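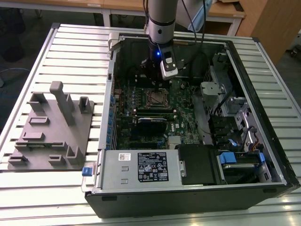 Speaker notes, hedgehog evening, Stemedley hall. Talk runs 30 minutes, questions after.

**Opening**

- Say hello, thank the hall for having us. Gonzalo Iglesias is on the door and has the leaflets.
- Ask who has seen a hedgehog in their garden this year. Wait for hands.
- We are a small rescue at Trerkitz. We take hedgehogs only. Birds go to the people at Kanaan, and their number is on the leaflet.

**What came in this autumn**

- 78 hedgehogs since the start of the season. Most were late young, too light to get through the winter.
- 19 are still with us tonight. The rest were released, moved to foster homes or died. Say this plainly, people do ask.
- Strimmer injuries: 4. Mention checking long grass before cutting, then move on. Don't go into the details, there may be children.

**If you find one out in the day**

- Pick it up with gardening gloves or a folded towel.
- High-sided box, towel in the bottom, hot water bottle wrapped in another towel. The bottle must be kept warm. A cold one is worse than none.
- Shallow dish of water. No milk, no bread.
- Ring before you drive over. Someone may live closer to you than we do.

Pause here and let people write the number down.

**Weighing and records**

- Each animal is weighed on arrival and then every evening. Kitchen scales are fine for this, set with a bowl on top.
- We write the weight on the card on the pen, and it is typed up at the end of the week.
- Tell the story of Camasska, the hedgehog named after the lane she was found in. Three weeks without putting on weight, then moved to a quieter pen and she began eating. Keep it short.
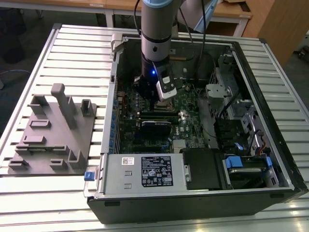 *Desktop computer on its side with the case open, arm over the motherboard.*

**What you can do at home**

- A gap in the fence the size of a CD case.
- A ramp or a pile of stones in the pond.
- Leave leaf heaps alone until spring. Move a bonfire pile on the day you light it.
- Meaty cat food is fine. Take the dish in each morning.

**Finish**

- Foster homes needed from February: shed or garage, mains power, somebody in most evenings.
- Sign-up sheet is by the tea urn.
- Questions. If asked about badgers, say we don't treat them and give the vet's number.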